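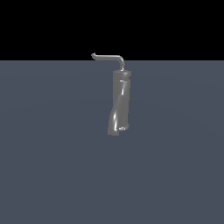 오래된 집의 문을 고치는 사람에게 묻다

드리밋스테드(Drimitstead)의 구시가에는 백 년이 넘은 집이 많이 남아 있습니다. 그 집들의 문과 창, 손잡이와 경첩을 고치는 작은 작업장이 강가 골목에 있습니다. 간판에는 파네크(Faneck)라는 이름만 적혀 있고, 무엇을 하는 가게인지는 쓰여 있지 않습니다. 저는 이 나라 말을 어른이 된 후에 배웠기 때문에, 인터뷰를 하는 동안 모르는 단어가 나오면 몇 번이나 다시 물었습니다. 작업장의 주인은 그때마다 천천히 설명해 주었습니다. 본인의 부탁으로 이름은 적지 않습니다.

주인은 처음부터 문을 고치는 사람이 아니었습니다. 젊을 때는 악기 상자를 만드는 공장에서 일했다고 합니다. "상자에도 작은 경첩과 잠금쇠가 있습니다. 저는 그것을 다는 일을 했습니다. 하루 종일 같은 나사를 조였는데, 이상하게 싫지 않았습니다." 공장이 프루르키스(Prurkis)로 옮겨 갈 때 그는 따라가지 않았고, 이웃집의 현관문을 고쳐 준 것이 첫 일이 되었습니다.

그 문에 대해서 그는 아직도 자세히 기억하고 있었습니다. "아래쪽이 바닥에 닿아서 열 때마다 소리가 났습니다. 주인은 문을 깎아 달라고 했습니다. 그런데 저는 깎기 전에 위쪽 경첩을 보았습니다. 나사 세 개가 모두 헐거웠습니다. 긴 나사로 바꾸니까 문이 제자리로 올라갔습니다." 그는 지금도 손님이 대패질을 부탁하면 먼저 경첩을 본다고 말했습니다. 한번 깎은 나무는 다시 붙이기가 어렵고, 겨울이 되면 그 틈으로 바람이 들어옵니다.

손잡이가 처지는 이유에 대해서도 물었습니다. 저의 집 부엌문 손잡이도 오래전부터 아래로 기울어 있어서, 개인적인 관심도 있었습니다. "대부분은 안에 있는 용수철이 약해진 것입니다. 사람들은 손잡이 전체를 새것으로 바꾸려고 합니다. 그런데 옛날 문은 구멍의 간격이 요즘 제품과 다릅니다. 새것을 사 와도 맞지 않고, 그러면 문에 구멍을 또 뚫게 됩니다."

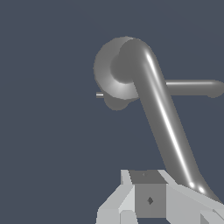
그래서 그는 용수철만 따로 바꾸는 방법을 씁니다. 맞는 것이 없으면 철선을 감아서 직접 만듭니다. 작업대 뒤의 서랍장에는 지금까지 모은 용수철이 223개 들어 있다고 했습니다. 저는 그 숫자를 어떻게 아는지 물었습니다. 그는 서랍마다 붙인 종이를 보여 주었습니다. 종이에는 굵기와 길이, 그리고 어느 골목의 어느 집에서 나왔는지가 연필로 적혀 있었습니다. 하나를 쓰면 숫자를 지우고 다시 쓴다고 합니다.

일이 가장 많은 때는 6월입니다. 비가 자주 오고 나무가 부풀어서 문이 잘 닫히지 않기 때문입니다. "전화를 받으면 저는 조금 기다려 보라고 말합니다. 여름이 지나면 저절로 닫히는 문이 많습니다. 기다릴 수 없다고 하는 분에게는 갑니다. 욕실 문은 기다릴 수 없으니까요." 이렇게 말하고 그는 웃었습니다.

기름에 대해서는 의견이 아주 분명했습니다. 부엌에서 쓰는 식용유를 경첩에 바르는 사람이 많은데, 시간이 지나면 끈적해지고 먼지가 붙는다고 합니다. 그는 핀을 빼서 천으로 닦고, 마른 다음에 기름을 한 방울만 바릅니다. 저에게도 핀을 하나 주면서 닦아 보라고 했습니다. 검은 때가 생각보다 많이 나왔고, 손톱 밑이 저녁까지 까맸습니다.

작업장의 벽에는 후지모토(Fujimoto)라고 쓰인 낡은 달력이 걸려 있었습니다. 예전에 거래하던 철물점의 달력인데, 그 가게는 문을 닫았습니다. 폐업하는 날 그는 남은 나사 1,000개를 상자째로 사 왔습니다. 일자 홈이 있는 황동 나사입니다. "십자 나사가 더 편합니다. 그래도 옛날 문에는 일자 나사가 보기 좋습니다. 손님은 모르는 경우가 많지만 저는 압니다."

일을 배우고 싶다는 젊은 사람이 있는지도 물었습니다. 지난 몇 년 동안 세 사람이 왔고, 한 사람이 남았다고 합니다. 떠난 두 사람에 대해서 그는 나쁘게 말하지 않았습니다. 한 사람은 가구를 만들고 싶어 했고, 다른 한 사람은 손목이 아팠습니다. 남은 사람은 제가 갔을 때 다른 집에 자물쇠를 달러 나가서 만나지 못했습니다.

마지막으로 저의 부엌문 이야기를 했습니다. 그는 제가 휴대전화로 그린 서툰 그림을 한참 보더니, 손잡이 옆의 작은 고정 나사를 먼저 조여 보라고 했습니다. 그래도 처지면 손잡이를 떼어서 종이에 싸 가지고 오라고 했습니다. 오후 네 시 이후에는 보통 작업장에 있다고 합니다.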